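Joining Two Vacuum Hoses with a Straight Connector
Student project report, Workshop Practice module
Group members: Danai Karagiannis, Ignacio Lindqvist, Teodoro Arrieta
Supervisor: Gareth Whiteley

1. Background

The wood shop at Skiltham has one dust extractor and five machines. The extractor sits by the door, and its hose reaches the band saw and the belt sander but stops short of the drill press and the two scroll saws at the far wall. For years people have dragged the extractor across the floor to reach them, or have worked without it and swept up afterward.

Our project was to extend the hose. A single longer hose was the obvious answer, but the only one in the right diameter that we could find cost more than the budget for the whole module. We decided to join two shorter hoses with a connector and to find out how good the joint could be made without glue or tape. The hose has to come apart again for cleaning, so a permanent joint was ruled out at the start.

2. Materials

We used two flexible ribbed hoses with plain cuffs and a set of short straight connector tubes. The hoses came from Hisel. We bought connectors from two suppliers, Jokeo and Xenos, to compare the fit. Both were sold as the same nominal size.

The cuff on one hose is stepped, with a wider collar and a narrower sleeve at the end. The step matters when the joint is put together, as explained in section 4.

3. Method

Each joint was made by holding the two cuffs in line with the connector between them and pushing inward. We then did two tests. In the pull test, one cuff was held in a padded clamp and the other was pulled with a spring scale until the joint let go. In the leak test, the free end of the hose was blocked with a flat rubber plate, the extractor was switched on, and we passed a thin strip of tissue along each seam. If the tissue was drawn to the seam, we wrote down a leak.

Each joint was made and taken apart 16 times before the second round of testing. We wanted to know whether the fit got looser with use. A new joint that holds well is not much help if it drops off by November.
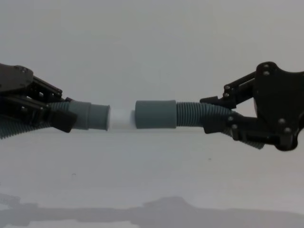
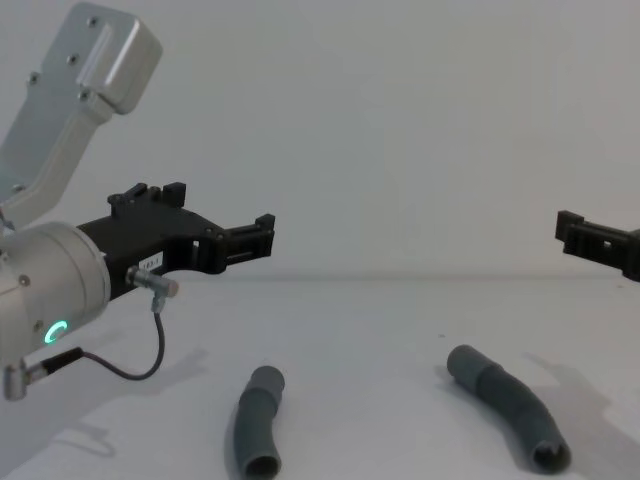

4. Results

The Jokeo connector went in easily by hand and came out almost as easily. In the first pull test it let go at 30 newtons, and after the repeated cycles it let go at less than that every time. The tissue was drawn in on both sides of the connector, more strongly on the extractor side.

The Xenos connector was tighter. It needed a twist as well as a push to get it fully into the cuff. It held well past the range where the hose itself began to stretch, and at that point we stopped pulling so as not to damage the ribbed section. There was a slight leak on one side when the joint was new. After the cycles the leak was the same.

Alignment made more difference than we expected. If one cuff was tipped even slightly while the connector was going in, the rim caught and the tube stopped partway. From the outside the joint could look finished. Holding the hose close behind the cuff, on the first few ribs, gave much better control than holding it farther back, where the hose bends – Ignacio and Teodoro both found this on their own in the first session. Holding it on the collar was also fine but left less room for the other hand.

We had planned to measure the airflow at the drill press with and without the joint. The meter we borrowed gave readings that changed by a third from one minute to the next, so we have left them out.

5. Cost

The two hoses and the connectors cost 299 in total, including delivery. The cheapest single hose of the full length was quoted at 2000, with a minimum order of one roll. Efthymia Kalogeropoulos in the purchasing office helped us get the quotes and pointed out that the shorter hoses can be replaced one at a time.

6. Discussion

The Xenos connector is the one we recommend for the shop. Its only real drawback is that some users may find it stiff to take apart, and we suggest a twist to loosen it before pulling. Pulling on the ribbed part alone puts all of the load on the place where the ribs meet the cuff. One of our older practice hoses split there.

The joint should lie flat on the floor or hang from a hook near the connector. When it was left hanging between two benches, the weight of the hose pulled the cuffs out of line, and the leak on the one side got worse. We have put a hook on the wall beside the first scroll saw and a second one halfway along.

Dust build-up inside the connector was not tested. The inner edge of the tube makes a small lip, and chips from the scroll saws may collect there. Danai will check it at the end of the term and add a note to the maintenance folder.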